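Search tickets Search all projects

Ticket 901: Yard rover stops dead on the demo route
Site: Seltport
Opened by: Balakrishnan Suvarna
Status: open, waiting on map rebuild

Hi all, logging this while it's fresh. We had the Drulier visitors in on 12 Jul 2021 for the yard inspection demo, and the rover behaved beautifully for the first two laps (they loved the bit where it reads the gauges!). On lap three it left the tank, turned down the long lane by the wall, and just stopped. No bumper trip, no e-stop, battery at 85 percent. The screen said "localization confidence low" and that was it.

What I tried, in order:

- Cleared the fault and hit resume. It rolled 5 meters and stopped again.
- Drove it back to the dock by hand and restarted the Nikzad nav module. Same stop, pretty much the same spot.
- Wiped the lidar window. It was filthy, so I got my hopes up, but no change.
- Loaded the old route file from May. This one got further down the lane before it quit, and that's my best clue so far.

My guess is that the lane is a bad place to ask a robot where it is. It's panel after panel of the same flat wall, and the scan match can slide along it without noticing. The May file leans more on the tank and the gate end, and the new one I built in Setiveck drops most of those points. So yeah, possibly my own doing.

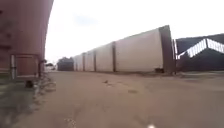 Demo lane, tank on the left, wall and gate on the right.

I finished the visit driving it on the joystick, which went over fine. One of the Drulier folks asked to have a go and did better on the corner than I do!

Next up: I'll put the tank and the end pillar by the gate back in as anchor points and rerun the lane at walking speed. Can somebody with admin rights pull the nav log before it gets overwritten? I only have viewer access on that box, and I've asked twice now. Please leave the May route file where it is until I've compared the two.

5 comments | 0 shares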